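Unit 6: Cork as a Display Surface
Instructor: Mohsin Arain

Agglomerated cork is made by grinding cork into granules, mixing them with a binder and pressing the mixture into a block or sheet. Granule size sets the texture. Small granules give a tight, even face; large ones leave gaps that crumble where pins go in repeatedly.

Terms for this unit
Granule: one compressed particle of cork.
Fleck: a granule darker than those next to it.
Recovery: the return of the material after a pin is removed.

Color varies with the raw material. Flecks are normal and are not graded as defects.

Before the lab, read section 3 of the Talpur notes. Record granule size, color range and distribution for your sample. Lab sheets go to Kamran Rind by August 18, 2025.
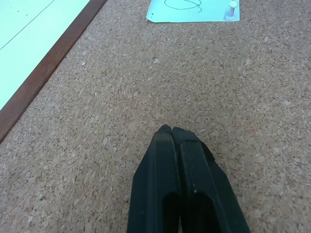
Fig. 13. Cork board surface, light tan-brown, with small granules evenly distributed.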